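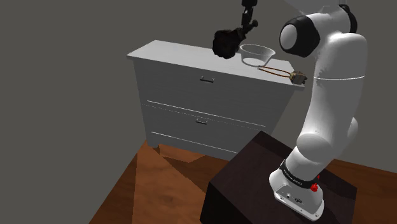 Malou Brøndum told me last week that a mural is never finished until the people who walk past it every day have had their say, and I've been stealing that line ever since. So come have your say! I'm looking for painters, sketchers and patient ladder-holders to help me put a new mural on the long side wall of the Kirkegaard building in Skerkura this May.

I'm Auður Bach, I run the Modov wall project, and this will be our 7th wall. It's a big one — 1,009 square feet of brick, most of it facing the bus stop. The theme is night shift workers: bakers, nurses, the folks who plow the streets at four in the morning. I've been collecting portraits and stories all fall, and I still want more, so if your aunt drove a night bus for years, please tell me about her.

What I need:

Two lead painters, paid. You'd each get $2,440 for the full month, plus lunch on painting days. You should have at least one outdoor wall behind you, and you should be okay on scaffolding (I'm not great up there myself, so no judgment, but I do need you to be).

Community painters, unpaid, any skill level. Come for one afternoon or come for all of them. If you're under 16, bring a grown-up.

People willing to sit for a portrait. It takes an hour or so and I talk the whole time, sorry.

Valdemar Bundgaard is handling the primer and the anti-graffiti coating, so if you've worked with either one, say so in your note and I'll pass it along to him.

To apply for a lead spot, send me five pictures of your work and a few lines about why this wall. No résumé, please. Everybody else can just leave a name and phone number at the front desk at Kadik, or stop by on Saturday mornings when I'm there mixing color samples. Lead applications need to reach me before the holidays.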